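4. Setting up a collection drive in Vuldale

A drive record must exist before donations can be logged. You need the Coordinator role to create one. Members with the Worker role can log donations but cannot open or close a drive.

1. Select Drives, then New Drive.
2. Enter a name and the receiving charity. The charity must already be on the Recipients list (see section 2).
3. Set the start and end dates. A drive can run for up to 3 weeks.
4. Under Goal, enter a target in pounds or items, for example 2,000. Leave the field blank if there is no target.
5. Select Save. The status changes to Draft.

Note: Drafts are not shown to members.
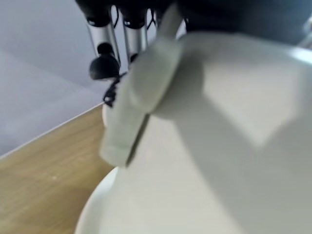
2 min read

To open the drive:

6. Add at least one drop-off point, with street address and hours.
7. Assign a contact person to each drop-off point. The contact receives a message for every pledge made there.
8. Select Publish.

Caution: The unit of measure cannot be changed after publishing. To switch from items to pounds, close the drive and create a new one.

Totals refresh once an hour. Frozen goods are logged separately under Cold Items and count toward the same goal. If a total looks wrong, open the Log tab and check for entries marked Duplicate.

Closed drives stay in the archive and can be exported as a spreadsheet.

Section last revised Dec 8, 2020 (I. Manríquez)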